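# Vunstead deep mixing bowl, the large one – after a summer of using it

I bought this bowl in June and I write the review only now, in September, because I don't trust opinions about kitchen things that are one week old. In one week everything is shiny. I wanted to see how it looks after bread, after salad for a family lunch, after many rounds in the sink, and also after my son used it to carry wet sand (I was not asked).

First, what I had before. For years I mixed everything in a plastic bowl from Mellor, the kind with a rubber ring under it. It was not a bad bowl. But plastic keeps smells, and mine kept garlic so faithfully that the pancake batter on weekend mornings tasted a little of the dinner before. It also became scratched inside from the hand mixer, and in the scratches there was always something gray that I could not get out. When the rubber ring came off and would not go back, I decided to change to steel.

I looked at three bowls. The Odier was the most beautiful but very shallow, and when I turned dough in it in the shop, with my hands empty of course, I could already imagine flour on the floor. The second had measuring lines stamped on the inside wall. I like the idea of measuring lines, but I have cleaned such lines in my friend Parveen's kitchen and I know what collects there. The Vunstead is plain inside. It has only the little round mark at the bottom, where the metal was spun. That decided it for me.

**The size**

The shop calls it "large" and this is true. Please measure your cupboard before you order. Mine did not fit on the shelf where the old bowl lived, so I had to move the colander and the salad spinner to the top of the fridge, and my husband complains about this every time he wants the spinner.

For cooking, the size is a pleasure. I can make dough with 2 pounds of flour and still fold it with my whole hand without touching the rim. Cabbage salad for eight people can be tossed with some energy and stays inside. For small things it is too much. If you whip a little cream, it spreads in a thin layer on the bottom and the whisk has nothing to bite. I tried it one time, then I moved the cream to a soup bowl and finished there with a fork. So don't buy it as your only bowl if you cook mostly for one or two.

**Mixing, tossing, soaking**

The depth is the best thing in this bowl. With the hand mixer I used to stand a step back from the counter with my arms stretched, like a person washing a dog. Now I can stand close, and my shirt stays clean, also with cocoa.

The sides are round all the way down and there is no corner where dry flour hides. A soft scraper goes around in one movement and takes everything. With a wooden spoon it is less good, because the straight edge of my spoon touches the wall only in one place, but this is the fault of the spoon.

I use it very often for stale bread, and I want to say something about this, because the reviews I read were all about cake. Bread salad, bread dumplings, French toast for many people – all of these want a wide, deep bowl where the pieces can be turned without breaking. I cut the bread in thick squares and leave it out on the table for a while so it dries a little more. Then I pour the liquid in the bowl and put the bread in piece by piece. If you do it the opposite way, the pieces at the bottom drink everything and the top ones stay dry.
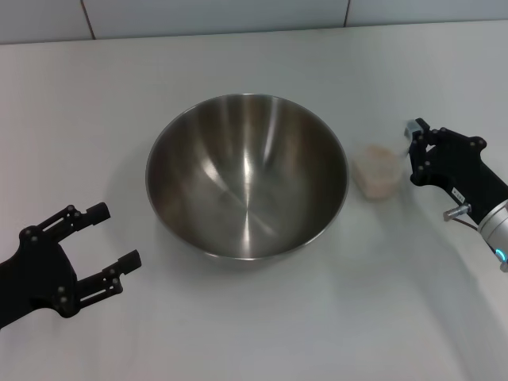
For dumplings I count on 40 minutes of soaking, and I turn the bread by hand two times during this. Metal is good for this job because it gets cold quickly in the fridge. My recipe comes from Sylvie Sandhu, my neighbor from the second floor, who adds nutmeg and fried onion and says that the milk should be warm when you pour it. I have done it with warm milk and with cold, and the warm is better for old bread and makes no difference for bread from yesterday.

For yeast dough there is one thing to know. Steel takes the temperature of the room. In July my dough rose so quickly that I almost missed it. In a cold kitchen it will be slow, so I rinse the bowl with hot water and dry it before I put the dough in. A ceramic bowl holds the warmth longer, and if you bake bread every day in winter, maybe you prefer that.

**The rim**

The rim is rounded and smooth. I mention it specially because I cut my finger once on a cheap steel bowl where the edge was simply folded, and not folded well. With this one I can carry a heavy dough with my fingers under the rim and it does not press into the skin.

But it doesn't pour well. There is no lip, and thin batter runs down the outside wall if you are slow. You must tip it quickly and with decision, or use a ladle. I use a ladle. Shirley Cheetham, who bakes with me for the school sale, pours directly from it into the muffin cups and loses hardly a drop, so perhaps it is a question of character.

**How it stands on the table**

On my white kitchen table the bowl slides a little when I beat something stiff. There is no rubber on the bottom. I put a damp dish towel under it, folded in four, and then it stays. I don't count this as a big minus. A rubber ring is exactly the part that died first on my old bowl, and a towel I can wash.

It is loud. If you put it down quickly on a hard surface it rings, and if you beat eggs in it at six in the morning the whole apartment knows. My aunt Lai-ching Kan stayed with us in August and she asked me very politely if I could make the eggs later.

**Cleaning and the finish**

The inside is polished, and when it is new you can see the kitchen light in it in long stripes. Mine is not like that anymore, or let me say, it is like that only when I have dried it with a cloth. We have hard water. If I let it dry by itself on the rack, it gets white spots, and from the dishwasher it comes with a kind of fog. A spoon of vinegar and warm water removes both. Then rinse, then dry. It takes less than a minute, but if you don't like this kind of small work, buy a brushed finish and not a polished one.

There are fine scratches now in the lower part, from the whisk. You can see them when you turn the bowl to the window and you can't feel them with the finger. No smells have stayed. I did garlic, fish marinade, and a kimchi that my sister-in-law left with me overnight, and the next day I made vanilla cream in the same bowl (before I learned about the cream, see above) and it tasted of vanilla.

It has no dent, also after the sand. I did find one tiny scratch on the rim from the beach stones, and I rubbed it with the finest sandpaper until it was smooth.

**The lid**

You can buy a lid separately, from Warnotov, that is supposed to fit this size. I ordered it and sent it back. It sat on the bowl but it did not close, and on one side I could push a finger under it. The return was easy, I will say that for them, and the money came back in 8 days. Now I cover the bowl with a big dinner plate or with a damp cloth, as my mother did. If someone has found a lid that really closes, please write it in the comments, I would be glad to have one for carrying salad in the car.

**Who should buy it**

If you bake for a family, if you make big salads or soak a lot of bread, I can recommend it. For one person, or for a kitchen with small cupboards, I would take the next size down. Parveen has that one and she is content, although when she makes dumplings she comes to borrow mine.

I give it four stars out of five. I took the one away for the pouring, and partly for the water spots. If they made the same bowl with a small spout I would buy it again and give this one to my son for the beach.

*Added later:* Ashley asked under my other review if it can stand over a pot of simmering water, for melting chocolate. Yes, but you need a wide pot. On my medium pot it sits too high and feels unsafe, on the big soup pot it is stable. The rim gets hot, so keep a dry towel near you.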